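Print this page | E-mail this page

4. Does visible storage reduce food waste?

4.1 The claim and where it comes from

The idea that people waste less of what they can see has been repeated so often that few authors now bother to cite a source for it. We tried to find one. Most of the papers we checked point to the Redov household survey, and the Redov report itself points to an earlier pamphlet from the Fleklow project, which gives advice on arranging a kitchen and offers no data at all. A claim that began as a tip has picked up the standing of a finding along the way.

The mechanism sounds reasonable. A jar pushed to the back of a deep cupboard is forgotten, passes its date and is thrown out. Bring it forward, raise it on a tier, and the owner will use it in time. Open tiered shelves are the usual recommendation (Figure 1), and the Fleklow pamphlet goes so far as to say that no household needs a closed pantry. Our objection is that the mechanism has been tested far less than it has been described, and that the tests we do have are weak in ways their authors mostly pass over.

Figure 1. Tiered open storage holding jars, cups and cans.

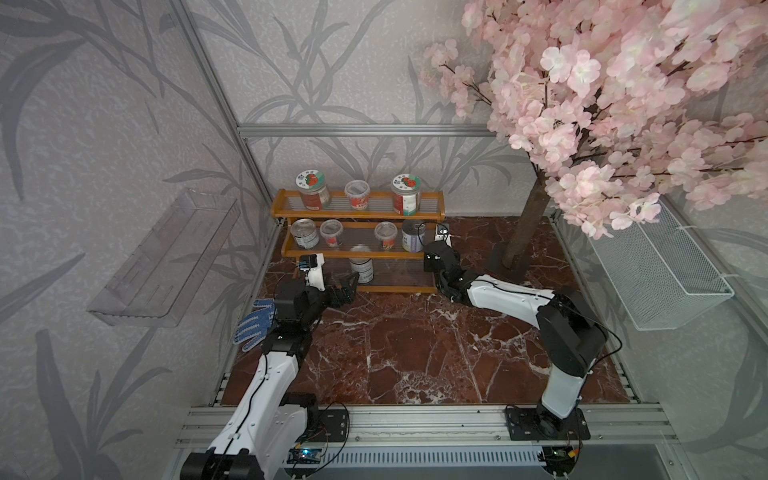 Take the Redov survey first. Its authors mailed a questionnaire to 905 households and received 164 usable replies. They report this plainly enough in a table and then never return to it. The people who fill in a long form on leftovers and send it back are likely to be people who already care how their kitchens are run. Such people may own open shelves and may also waste little, without one having anything to do with the other. The report treats the link between shelving and waste as a result of shelving. Nothing in the design allows that.

The survey also asked people to estimate their own waste from memory. Respondents were asked in October to recall what they had thrown away during the summer. We doubt that anyone can do this well. Half a loaf may stick in the mind because it felt shameful, while a spoonful of jam scraped into the trash every few days leaves no memory at all. If owners of open shelves believe, as the magazines tell them, that their shelves prevent waste, their estimates may simply reflect that belief.

4.2 The Hisurholm diary study

The Hisurholm study is better, and its authors deserve credit for giving up on recall. Households kept a daily diary of discarded food and weighed it on a kitchen scale. Half of them were given open shelving at the start and half were left alone. The full sample was 100 households, which is small for an outcome that swings so much from week to week, but it is at least a real comparison.

Even so, three problems remain. The households that received shelves had to empty their cupboards to fill them, and in doing so they went through everything they owned. Clearing out a cupboard is a treatment in its own right. A fair control group would have been asked to do the same and put everything back. The second problem is that both groups knew what was being studied. The third is that the diary ended before most jarred and canned goods in the kitchen could have expired, so the foods for which open shelving is most often recommended hardly enter the totals. What the study measured was largely bread, greens and dairy, much of it kept in the refrigerator, where no shelf on the counter could have made a difference.

Figure 2. Tiered shelf on a tabletop. 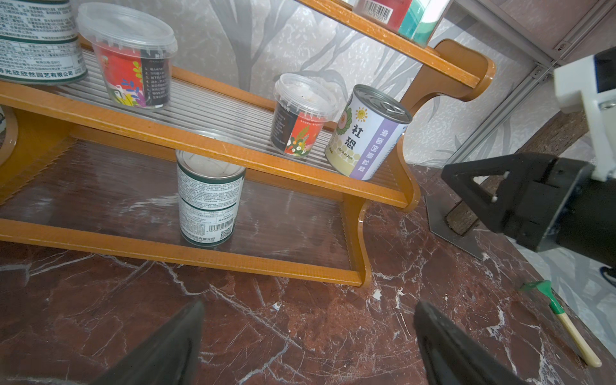 Visibility itself is never defined in any of this work. The Pacheco scale, which the Hisurholm authors adopted, scores an item as visible if any part of its package can be seen from a standing position. A cook deciding what to use up needs to know what the food is and how old it is, and a glimpse of cardboard supplies neither. Orientation matters, too. The red package on the top tier in Figure 2 shows its white barcode label, which would count in full on the Pacheco scale and tells the owner nothing about the date. Kitchens we have visited are full of goods stored with whichever side happened to face out. Until the scale separates seeing a package from reading it, high scores should not be taken as evidence that anyone is better informed.

Zawadi Muriithi has argued in correspondence with us that this is too strict, and that a mere reminder that food exists may be enough to change what gets cooked. She may be right. The point could be settled by giving people opaque, unmarked containers on open shelves and seeing whether the effect survives. We know of no study that has tried it, and we are not persuaded by the reply that such a study would be artificial. Handing families free shelving and a scale is artificial as well.

We therefore leave shelving out of the pooled estimate in Section 5 and report the Hisurholm figures separately. Readers who find our criteria harsh can add them back in from the appendix. The interval becomes wider when they do.

Contact | Copyright | Back to top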